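Best way to bring back a dull pale wood table without stripping it?
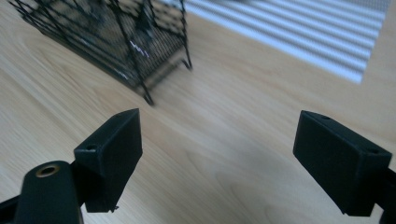
Pale tabletop with the wire basket on it

Posted by Coltcombe, 19 Aug 2023

Hi all! I have fallen completely in love with fixing up furniture this summer and my next victim is our kitchen table. It's a light blond wood, smooth top, with the loveliest long grain, and it has gone sort of tired. Mugs leave faint rings, the spot where everybody sits for breakfast looks flatter than the rest, and when the evening light comes in low I can see wipe marks no matter what I do.

I don't want to strip it. I did a full strip on a dresser in the spring and while I adored the result (really, I go and visit it), I was finding dust in my shoes for weeks. I want to clean this one properly, freshen the finish and keep the pale color. My big fear is that it turns orange!

Things I have in the house: dish soap, white vinegar, mineral spirits, a stack of fine sanding pads, and half a tin of Irkon clear paste wax that came with the dresser project. I don't know what the factory finish is, or for that matter how thick the wood is under it. We bought the table secondhand and there's no label underneath, only a pencil number, 543, which I'd love to think means something.

Where would you start?

PokariPorch
Top contributor - 900 posts

Oh, this is a fun one! Pale tables are my favorite thing to work on, they respond so nicely to a good clean that half the time you can stop there.

Start by finding out what you have. Pick a place nobody looks at, the underside of the overhang or right by a leg. Put one drop of water on it and wait ten minutes. If it sits up in a bead, you have a film finish in decent shape. If it soaks in and leaves a dark spot, the wood is bare or oiled and you'll treat it differently. Then try a cotton swab with a little rubbing alcohol in the same area. If it goes sticky, that's probably shellac, and you'll want to keep alcohol well away from the rest of it.

Look at the edge too. If the grain on the top carries on over the edge and you can see end grain at the short sides, you likely have solid wood. If there's a thin line where the top meets the edge, it may be veneer or a printed surface, and then please put the sanding pads back in the drawer. You can go through veneer in a few strokes. I did it on a nightstand and said some words.

Now the cleaning. A few drops of dish soap in a bowl of warm water, soft cloth, wrung out until it hardly drips. Go with the grain, do a small area, dry it right away with a second cloth. Then do it again with plain water. You will be amazed at what comes off, kitchen tables collect a thin layer of cooking grease that dulls everything. If it still feels tacky after that, mineral spirits on a rag with the windows open will take off old polish. Try it on the hidden spot first, and lay the rag out flat outdoors to dry before you throw it away.

Skip the vinegar. People swear by it, but it can dull some finishes over time and soap does the job.

For the orange worry - that comes mostly from oil-based products, which add a warm tone and get more yellow with age. A water-based clear coat stays much paler. Your paste wax should be fine if it really is clear, but check the color in the tin, some of the "natural" ones are the shade of honey. Thin coat, let it haze, buff like mad. Wax won't stand up to hot mugs though, so get coasters!

fixit_fulop

just sand it. 220 and then poly, two coats, did mine in a weekend and it looks great. 40 bucks all in

Fülöp Street Woodshop
Member

I'd go along with nearly everything in the first reply, and I would hold off on the sanding until you know it's solid wood.

Two things to add. White rings are usually moisture caught in the finish, and those can often be coaxed out. Lay a dry cotton cloth over the ring and pass a warm iron across it, no steam, a few seconds at a time, lifting to check. It's so satisfying when one goes! Dark rings have gone down into the wood and are a bigger job, so live with those for now. And don't try the iron at all if the surface turns out to be a laminate.

The other thing is felt pads. Anything with a hard base, a wire basket or a stoneware bowl, will put fine scratches in a newly buffed top the first time somebody slides it across for the bread. A pack of 23 stick-on dots lasted me through every basket and lamp in the house, with a few left over for the chairs.

The pencil number could be a batch or parts mark. I see them under old tables all the time and have yet to match one to anything, but I always look. Please post again once you've waxed it!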